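Prollen Garrison updates hand hygiene and visitor rules at all medical and dining facilities

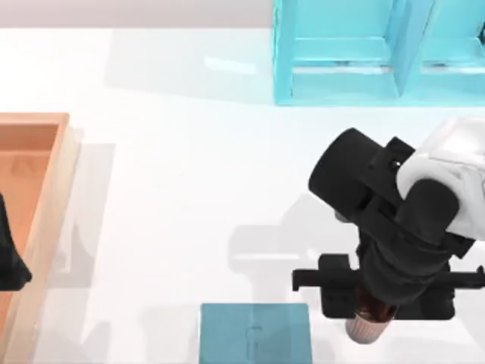
PROLLEN, 9th August – Prollen Garrison has issued revised hygiene and visitor rules for its medical centre, dental clinic and dining halls. The rules apply to all service personnel, civilian staff, contractors and family members, and replace the temporary instructions that have been in force since the spring.

Under the new rules, everyone entering a medical or dining building must clean their hands at the entrance. Sanitiser points have been fitted at 80 doorways across the garrison, including the Rosenthal barracks and the Narkov training area. Personnel who cannot use alcohol-based products may wash with soap and water at the nearest basin before going in.

Visitors to the inpatient ward will be limited to two per patient at any one time. Visiting hours are from 2 pm to 4 pm and from 6 pm to 7.30 pm. Children under 12 may visit with the agreement of the nurse in charge. Anyone who has had sickness or diarrhoea is asked to stay away until 48 hours after their symptoms have ended.

The changes follow a review of stomach illness at the garrison. Medical staff recorded 216 cases during the period under review, most of them mild. No patient required transfer to a civilian hospital. The review found that cases were concentrated in shared accommodation, and that illness was often reported a day or more after it began.

"Early reporting is the most useful step any member of the garrison can take," the garrison medical office said in a statement. "A soldier who reports sick on the first morning protects the rest of the section. Commanders have been reminded that no one should be discouraged from doing so."

Self-service counters in the dining halls will remain open, but shared serving spoons will be changed every 30 minutes during meals. Catering contractor Trukero has trained 731 staff and agency workers in the revised procedures. New starters will complete the same training before their first shift. Packed meals may be collected on behalf of personnel who are confined to quarters – the unit duty officer should telephone the kitchen before 10 am for lunch and before 3 pm for the evening meal.

Personnel living in shared rooms at Rosenthal will be offered single accommodation if they fall ill, where space allows. Bedding from affected rooms must be bagged and handed in separately at the laundry counter. Units training at Narkov should carry soap and drinking water in addition to the normal field scale, and should not share water bottles.

The rules do not affect routine appointments, vaccinations or the pharmacy, which will keep their present opening times. Families living outside the garrison may continue to use the medical centre and should bring their usual identity card.

Printed copies of the rules have been sent to 819 households in garrison housing. Further copies are available from the medical centre reception, the housing office and unit welfare offices. The rules will be reviewed after six months, and any change will be announced through unit orders and the garrison website.

Media enquiries should be addressed to the Prollen Garrison press office. Questions about individual medical matters cannot be answered by the press office and should be put to the medical centre.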